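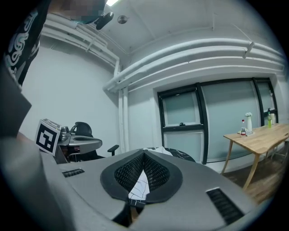
What is the best way to clean a woven mesh panel held in a rubber edging?

Brush it dry first, then wipe with a barely damp cloth along the line of the weave, and leave the rubber until last.

Workshop > Notebooks > Textiles and trim > Mesh and edging

Search this notebook Enter keywords Go

November 20, 2019

Mesh, edging, and the lined cloth

Carried on with the mesh notes. Two kinds of part under consideration: mesh stretched across an opening with rubber round it, and mesh in a chair back. They collect dust differently and I would like one cleaning sheet to cover both if possible.

Teardrop opening on the grey casing. Point at the top, round end at the bottom, thick black rubber rim, black woven mesh inside. There is a gap at the middle of the mesh and the white cloth with the thin black lines shows through it. The slatted vents either side are separate and are not covered by these notes.

Loose test piece, cut from the Jinano roll, same teardrop outline drawn from a card template. Cut size 289 mm point to base, with a 22 mm margin all round for the edging. The margin is generous. It puckers at the point, where the two sides of the edging come together, and the spare has to be snipped before it will lie flat. On the rounded end it eases in without snips.

Cleaning, test piece only:

Dry brush, soft, along the weave. Lifts surface fluff. Across the weave it pushes fluff into the holes and a second pass does not get it out.

Damp cloth, plain water. Adequate. Too wet and a tide mark is left along the rubber once dry. Wring the cloth until it no longer drips.

Fimley trim cleaner, diluted as on the bottle. No better than water on the mesh. Slightly better on the rubber, but leaves it shiny in patches. Not worth keeping on the sheet.

Sticky roller. Avoid. It snags any raw edge and pulled a thread on the test piece, which then ran as far as the edging.

Chair backs: the black mesh-backed chair is the reference for this half. On the spare back panel the vacuum with the small brush head did most of the work, with the damp cloth afterwards for the rim. Mesh this taut can be brushed in either direction. Armrests are to have their own line on the sheet.

Lined cloth. Dario Orlandini asked whether the thin black lines would mark under damp handling. Rubbed an offcut against a white rag, dry and then damp. No transfer to the rag in either case. The offcut was from the Echevarría batch, bench ref. 1286, so the result stands for that batch and no other. Lines remained straight after drying flat; an offcut dried over a rail had a slight bow. Dry flat in future.

Edging stock: the thick black profile is down to 78 cm on the reel, too short for another teardrop at the present size. Vustadance list a similar section. Sample requested. Check the groove width against ours before cutting anything, as the last substitute was too tight and had to be opened with a bone folder.

To do in December: repeat the water test on mesh that has been in the sun, redraw the template with a smaller margin, ask Dario for the other cloth offcuts.

Template is in the flat drawer, under the brown paper.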